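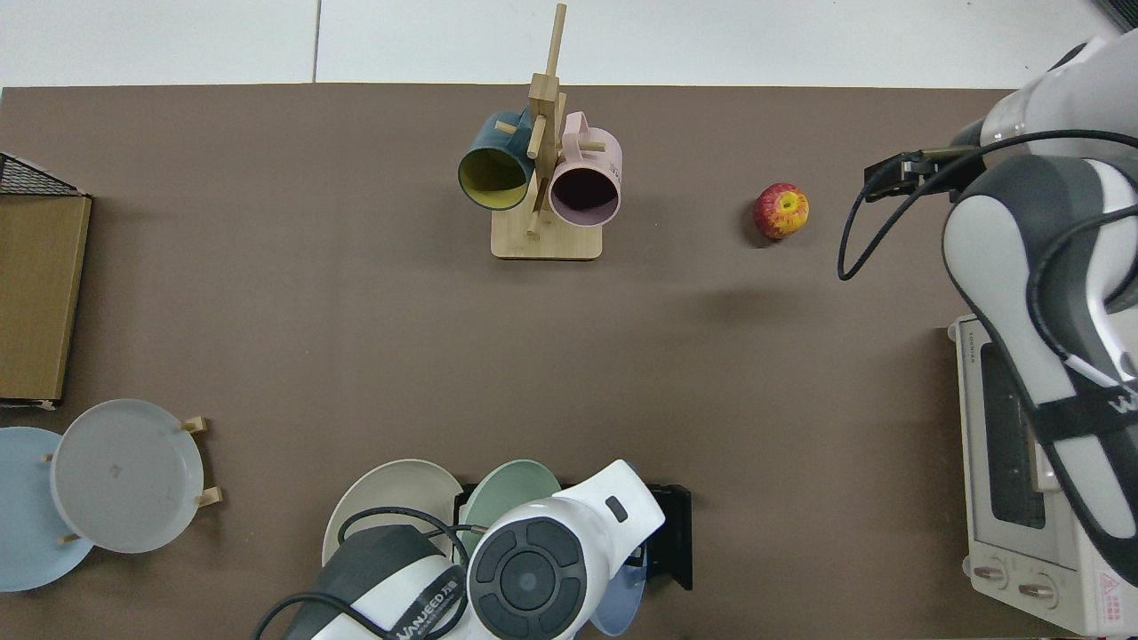 Mugs are the thing most people have too many of and think least about, and they are what we are asked about more than anything else at the Collado counter. October is when we get the most in, so this month's Hullo has a long piece on how to look one over before you buy it, how to clean it and where to keep it. A wooden mug tree is one way to do the last part. A teal mug with a yellow inside and a pale pink one with a dark inside hang well enough on the same post, and they don't have to match. We get asked whether mugs on a tree should be a set. Most of ours are sold singly, and most homes we know of have a mix.

First, some shop news that goes with this. The mug shelf has moved to the front, next to the baking dishes. All single mugs are now $5, whatever the maker. We used to price them one by one and it took up too much of the morning. Sets are still priced as sets. If you find a mug with an old price sticker, you pay the lower of the two.

Looking a mug over

Pick it up and run a finger slowly around the rim. Your finger will find a small chip before your eye does. A chip on the rim means the mug is a pencil holder from then on. A chip on the foot is a different matter and can be lived with, although it may scratch a wooden table. A bit of fine wet sandpaper will take the edge off it.

Next look at the handle where it joins the body, top and bottom. Hairline cracks start there. Hold the mug by the handle and tap the side lightly with a knuckle. A sound mug gives a short clear note and a cracked one gives a dull one. Thick stoneware doesn't ring much even when it's fine, so compare it with another of the same kind if you can.

Then look inside under a good light. You may see a net of very thin lines in the glaze. That is crazing. It happens when the glaze and the clay shrink at different rates, and it can show up years after the mug was made. Some people like how it looks. We would not drink from a badly crazed earthenware mug every day, because liquid gets through the lines into the clay and stays there. A mug that smells musty after it's been washed and dried has reached that point. We don't put those out, but we miss one now and then. Bring it back and we'll swap it.

Gray marks inside are usually from spoons. They look like scratches and mostly aren't. The metal leaves a little of itself on the glaze, and it comes off with a mild cleaning powder and a damp cloth.

Older mugs with bright paint on the inside or right on the lip are worth being careful with. Some old glazes and decorations contained lead. We can't test everything that comes through the door. If we don't know where a piece is from and the paint is worn, we sell it as a display piece and write that on the bottom in grease pencil.

Cleaning

Tea stains come off with baking soda. Put a spoonful in the bottom, add enough water to make a paste, rub it around with a cloth, leave it for a few minutes and rinse. Coffee is the same but may need a second go. For a stain that has been there for years, fill the mug with hot water and a denture tablet and leave it overnight. Kyung-tae Ko, who does our washing up on intake days, uses the tablets for teapots too and gets down the spout with a pipe cleaner.

Don't use bleach on anything crazed. It goes in through the lines and is hard to get out again, and it can make the glaze flake later.

Sticker glue comes off with cooking oil. Rub it on, wait, wipe it off, wash with dish soap. If the glue is on an unglazed foot, skip the oil. It will soak in and leave a dark patch.

Dishwashers are fine for plain stoneware and most plain porcelain. Keep anything with a gold rim out of them, and out of the microwave as well. Printed mugs last a lot longer if you wash them by hand. The print on a souvenir mug is often on top of the glaze, and it will go pale, then patchy. If you can feel the edge of the picture with a fingernail, it is on top.
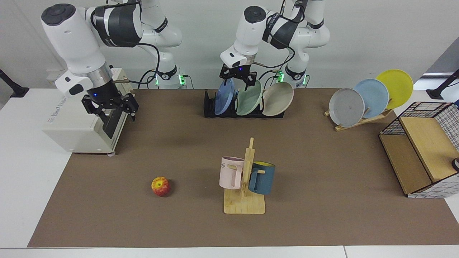
Hand-thrown pottery is a question for the potter. Some of it goes through the machine for years with no trouble and some of it doesn't like the heat. The Dukska pieces we carry are all marked on the foot if they are dishwasher safe. If there's no mark, wash it in the sink.

Where to keep them

A shelf at about shoulder height is the easiest place for most people. Mugs kept up high get knocked together when you reach for the one at the back, and that is how most rim chips happen. Put the ones you use daily at the front and the rest behind. If you haven't reached for the back row since spring, you can probably let it go.

Stacking is all right for mugs made to stack. You can tell because the foot is stepped and sits down inside the rim of the one below. Other mugs will stack two high for a while and then jam, usually when one of them is still warm. If you have two stuck together, stand the lower one in warm water and put cold water in the upper one. Wait a minute and twist gently. Don't pull on the handles.

Hooks under a shelf save a lot of room. Screw them into solid wood, and leave enough space between them that the mugs don't touch when one swings. Cup hooks come in several sizes, and the small ones are for teacups. Take your thickest-handled mug with you when you buy them. Stavros Sarantis at the hardware counter on Lovania Street doesn't mind if you bring a mug in, and he will let you try it on the hook before he rings it up.

A mug tree does the same job on the counter. Load it evenly. If the heaviest mugs all go on one side it will lean, and a tree with a narrow base can go over. Put the big ones on the low pegs. Very wide handles will slide about, and small round handles may not go over the peg at all, so again, try before you buy. Mugs should go up dry. Wood that is dripped on every day turns dark around the joints and the pegs work loose. If a peg has come loose, a little wood glue and a night standing upright will fix it.

We have a few trees in stock. They come in with house clearances and tend to sell the same week. If you want one, leave your name and we'll call you.

Drying is worth a mention too. A mug turned upside down on a flat surface traps steam inside, and it will still be wet in the morning. A rack or a folded towel lets some air under it. Mugs with a deep hollow in the foot also hold a pool of water there when they're upside down in the dishwasher. Tip them before you lift them out, or you'll have it down your sleeve.

How many to keep

We have no rule on this. Stavros brought in 64 after his mother moved to a smaller apartment, and she had kept five. She lives by herself and has people over for coffee, and she says five has been plenty so far. A family will need more, and anyone with teenagers will need more than that, as half of them will be in bedrooms.

If you're sorting out your own, take everything out and put it on the table. Wash the ones that have been sitting. Put back what you know you'll use, and then put the lid on the box with the others in it and leave it in a closet for a month. Whatever you go looking for in that month can come back out. Bring us what's left.

What we can take: whole mugs, clean, of any kind, including company ones. Company mugs sell better than you would think, mostly to offices and to people who paint over them. Teacups without saucers are fine, and so are saucers without teacups, which people put under plants. What we can't take: anything with a rim chip or a cracked handle, travel mugs with missing lids, and plastic cups. Chipped mugs can't go in your glass recycling either. They go in the trash, or you can break them up for the bottom of a planter.

Please wrap each one in a sheet of newspaper and keep the boxes small. A big box of mugs is heavier than it looks, and the bottom tends to go just as it's being carried up our steps. Drop-off is at the side door until 4 p.m.

We sold our 1000th mug of the year at the end of last month. It was a brown one with no maker's mark, and the customer bought it to keep by the sink for rinsing brushes.

Next month is baking dishes: which ones can go from the fridge to the oven, how to get burnt sugar off, and what to do about lids that don't belong to anything. If you have a casserole lid at home without a dish, measure it across and email us the size. We have a box of dishes without lids in the back room and would like to match some of them up.

Collado > Hullo Newsletter > Kitchen > Mugs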